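4.3 Loading and clearing the sorting bin

The gray bin supplied with the Clatarska bench set holds loose small items between sorting rounds. Read this section before the bin is filled for the first time.

1. Place the bin on a level tabletop with the sloped panel at the back. All four corners must rest on the table.

2. Wipe the metal floor with a dry cloth. Dark rub marks on the floor and scratches on the sloped panel are normal wear and do not affect use.

3. Check that the two round holes in the floor are open. Do not plug them with tape or filler.

4. Set the items in one layer. Long or flat items go toward the back, along the base of the slope. Cups and discs go toward the front.

5. Fold the temples of glasses before placing them in the bin.
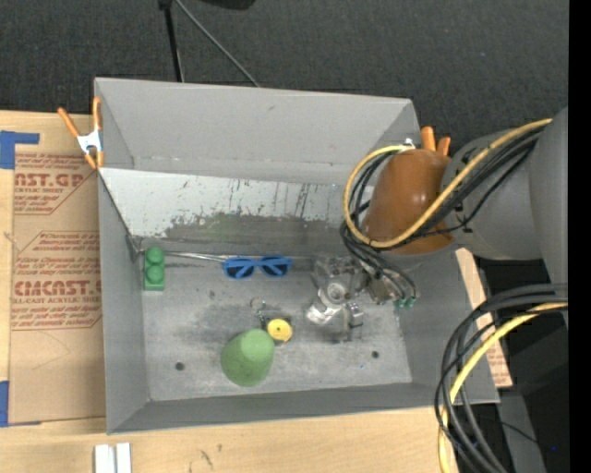

Figure 4-2. Bin with mixed items: toy block at back left, folded sunglasses near back center, cup and yellow disc toward the front.

6. Leave space between items where possible. Thin strips and short lengths of chain tend to slide under larger pieces and should be placed last.

7. Record the contents on sheet 473 before the round begins. Use plain names (block, cup, glasses). Color is entered in the second column.

Note: Items do not need to stand upright. A tapered cup may lie on its side or at an angle.

Note: Building blocks may be placed in any direction. Do not join blocks together unless the sheet calls for it.

CAUTION: Do not drop metal parts onto dark lenses. Lower them by hand.

CAUTION: The total load must not exceed 2000 grams. Overloading can bend the floor and open the seam at the base of the back panel.

To clear the bin:

1. Remove glasses and other breakable items first.

2. Lift out the remaining large items, then pick up chain, rings and strips.

3. Check the corners and both floor holes for small scraps. Remove scraps with a soft brush.

4. Compare the items removed with sheet 473 and sign the sheet.

Replacement floor plates are ordered under part number 2249. See section 4.4 for fitting.

Section revised 20/04/2023, O. Valtonen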